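Community > Workshop and Storage > Cables and Leads
Posted Monday by Paline

Storing mains leads in cardboard boxes without tangles

We keep spare power leads on a bench covered with green cloth, in open cardboard boxes with fold-back lids. A lead that goes in as a coil tends to come out as a knot. I am now trying one lead to a box, laid in as a loose coil with the plug at the left. It works, but it takes up a lot of bench. Is there a better method that does not involve buying drawers? The leads are black, up to 70 in total, and mostly look the same from above.
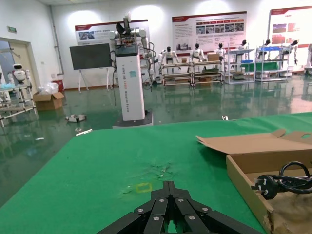

Single lead in its box, plug prongs to the left.

I have tried winding them round my hand and tucking the end through the middle. The tuck comes undone when the box is moved and the outer loop catches on the flap. I would prefer not to use tape, as it leaves residue on the sheath.

Posted by Zheng, 14:20

Tape is a bad idea, agreed. Use reusable hook-and-loop ties, one per lead, fixed to the lead itself near the plug so that they do not go missing. Coil with alternate over and under loops. Winding round the hand puts a twist in every turn and the lead will try to get rid of it later.

Coil diameter should suit the box. If the coil presses against the walls it will spring up when the lid is opened. Leave a finger's width all round. 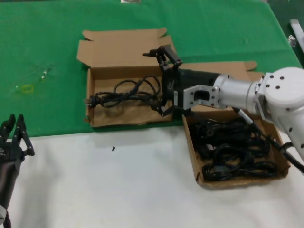

Filed under: Coiling and packing

For leads with a power supply in the middle or at one end, put the heavy part in last, on top of the coil. If it goes in first the loops slide down around it and you have to lift everything to get it out. Do not bend the cable sharply where it enters the supply.

Posted by Drosa, 16:05

Just get a bigger box. I have had mine in one crate for years and they come out if you pull.

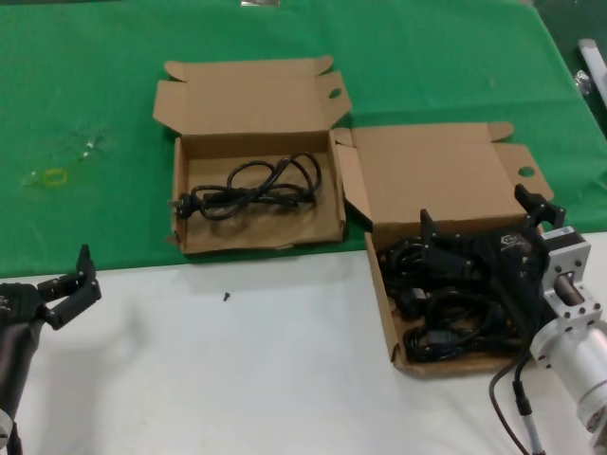
One box per lead is excessive for most stores, and one box for everything is how the problem starts. I would sort by connector and length first, then put 4 tied coils in each box. Anything still loose goes in a separate box to be dealt with. A heap like the one in your right-hand box should be emptied completely before sorting, with each lead freed from its plug end. Pulling on a loop in the middle only tightens the rest. Write the type and length on the front of the box – a lid that folds back hides its label when you need it.

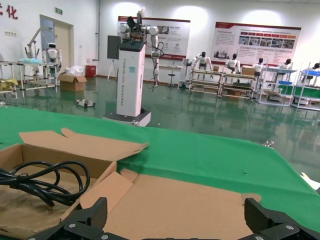
Ditte Briem
Stores Technician, Jakville

Spare cardboard laid flat can be cut into dividers. Cut the strips slightly lower than the box wall so the lid still closes, and slot them together at the crossing. Check each lead for cuts and bent pins before it goes back, and keep damaged ones out of the boxes altogether.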